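Print this page | E-mail this article

Flared bowl

A flared bowl is a shallow dish whose sides lean outwards from a narrow base to a wide rim. It is one of the happiest shapes in the whole cupboard, good for soup, fruit, rice or keys, and it stacks beautifully!

The shape turns up wherever people eat at tables. At Cotthorpe, the Dastlow pottery lists 1,635 bowls in its pattern books, and 700 of them are flared. Its best-loved range, Coma, comes in five sizes and a wonderfully deep blue.

We use cookies to remember your reading settings. OK

Glaze makes a great difference. A glossy one catches the light on the inside of the bowl, where the slope is easiest to see, and strong blues look especially fine against warm-coloured wood.
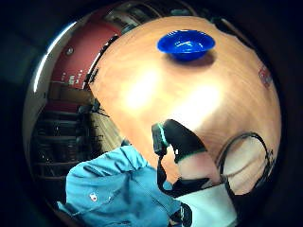
A narrow base leaves plenty of room for fingers under the rim, so a full bowl is easy to lift. The drawback is tipping: a spoon left leaning on the edge of a very light bowl can bring it over. The Kandasamy bowl, a later relative, has a thicker foot for this reason and is usually sold in pairs.

Last changed: Jul 6, 2018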